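Home›
Course notes›
Robot Learning, Spring term
Handout 5: Learning to write from demonstrations

Last updated January 26, 2019

Okay, so last time we got through plain behavior cloning and I ran out of board space right when it was getting good. These notes pick up at the handwriting work, which we call Saber in the lab (no deep meaning, it was the first name on the list). If you missed the derivation of the cloning loss, it's in Handout 4 and I won't repeat it.

Why handwriting?

I get this one every year, and fair enough, we have printers! What I like about writing as a test is that it punishes you right away. When a policy picks up a block a few millimeters off center, the block still gets picked up and you go home happy. When a pen tip is a few millimeters too high, there's no line. A bit too low and you're shoving the board around or mashing the nib. And the mistakes stay on the board, so you can look at a finished word and see pretty much where the policy got nervous.

The other nice thing is that writing mixes two time scales. There's the slow part (which word, which letter, where on the board) and the fast part (this stroke, this corner, lift now). Most of the methods we've covered are decent at one of those and pretty bad at the other.

The setup

Our policy sees a wrist view plus the joint angles and puts out a short chunk of future motions, which it then follows before looking again. Training data is 941 demonstrations, every one of them a person steering the arm through a short phrase. We held out 93 for testing. Chunk length is the knob you'll be playing with in the homework, so pay attention to it. 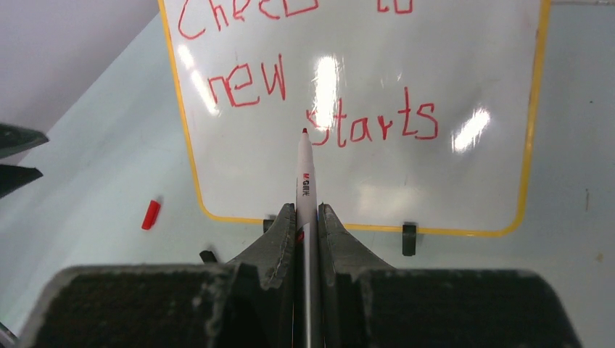
Now, pen-up moves. These gave us more grief than the strokes did. Between letters the tip hovers over the board, and a hovering tip looks an awful lot like a touching tip from the wrist. The network has to get that from tiny cues, and a shiny surface makes it harder, what with the glare moving every time the arm does. Our first version (Bamia, for those reading the old code) had no memory at all, so it would finish a letter, pause, and sometimes start the same letter again. Feeding in the last few actions helped with that but made a new problem: the policy learned to copy whatever it just did. You'll remember this from the lecture on causal confusion. Same beast.

What fixed most of it was predicting contact as an extra output. We labeled 1,326 short clips by hand as touching or not touching, which was every bit as fun as it sounds, and trained that head together with the motion head. We never use the contact output to drive the arm. It's only there to push the shared features toward something useful, and I still find it kind of neat that it works.

How we score it

Three ways, and they disagree with each other all the time:

Stroke error: distance between the drawn path and the demonstrated path, after lining them up in time.
Readability: somebody who wasn't in the room types out what they think the word is.
Lift count: extra or missing pen lifts per word.

Please report all three. Stroke error by itself is sneaky, and angular letters with wobbly corners can score badly and still be perfectly easy to read. The reverse happens too, like an "a" that follows the path closely and never closes up, so people read it as a "u".

For the homework

Use the Trududa simulator, version 5, and train with at least two chunk lengths. Plot lift count against chunk length and write me a paragraph on the shape of the curve. If yours is flat, check that you're resetting the action history between episodes (I've lost a whole afternoon to that one). The Pundthorpe reading is optional, but section 5 will save you time on question 2.

Next handout: what to do when the board moves.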